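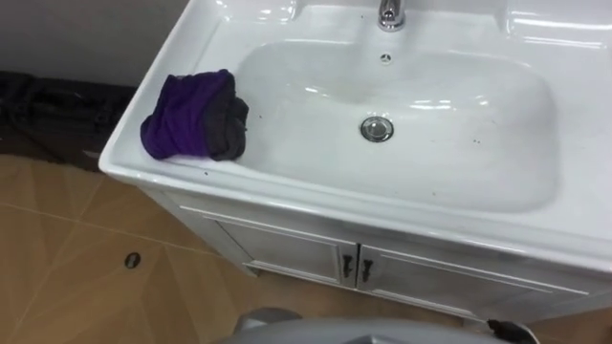

Lists > pranerine-users > Perception > Thread

Print this message | E-mail this message

Subject: Re: cloth mask joins with sink rim
From: Cinzia Pagano
To: pranerine-users

Ettore Serra wrote:
> On the bathroom task the planner gives me no grasp for the
> cloth on the left ledge. The mask has the purple part only,
> and the gray part goes into the rim. Depth on the basin is
> full of holes. Is it a problem of my calibration?

Dear Ettore,

I do not think it is the calibration. The glossy white basin and the chrome stopper give strong highlights, and the depth filter removes these points. After this, the segmenter grows the rim region over the dark gray fabric, where the edge is weak.

Please try two changes. First, set rim_merge to 3 in the perception file. Second, mask the arm housing at the bottom of the view before you fit the plane. In my log, 3,598 points of the arm were taken as floor, and the tilt was wrong by 2 degrees.

If the planner still refuses, send me the cloud before filtering, not after. I would like to see also the dark specks in the basin, which my version labels as objects.

Regards,
Cinzia

Recent in this list
- Gripper timeout after 40 seconds (Ada Monti)
- Planner build fails on Martinelli branch
- Tile grout detected as step edge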